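Care and Storage of Shape-Sorting Sets
Ilham Household Guidance, Play and Workshop Series

Shape sorters lose pieces quickly when they are kept loose in a toy chest. A shallow bin with plain walls keeps the board and its blocks together, and the same bin may serve as the sorting surface.

1. Prepare the bin
Empty the bin and wipe the floor and walls with a damp cloth. Place the board toward the back and leave the front clear for handling pieces. 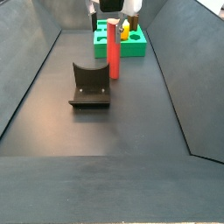

2. Clean each piece
Wipe the sides first, then the flat end. Dust settles along the rim of a cylinder, and small dark specks are easily missed on a red surface. Stand each piece upright to dry for 4 hours. Households using Dreltico or other concentrated cleaners should dilute them as directed on the bottle.

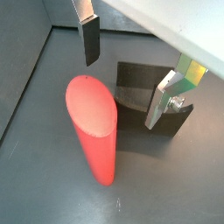 3. Clean the board
Foam marks easily and should never be scrubbed with a stiff brush. Brush crumbs out of narrow slots and curved cutouts with a dry, soft paintbrush — a cotton swab is suitable for the smallest openings.

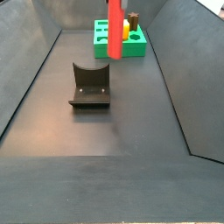 Keep the board away from heaters and direct sun. Do not stack heavy items on it, as foam that has been pressed for a long period may not recover its shape.

4. Return the pieces
Set the blocks out where they can be seen before putting them away. Star and pentagon blocks should be matched to their openings by outline, as color is no guide on a board of a single color. A piece that resists should be turned slightly and tried again — it should not be forced.

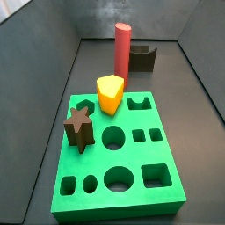 5. Check the set
Inspect the set each December. Remove any piece that is cracked or has sharp edges. Related advice appears in Leaflet 23, Storing Small Parts.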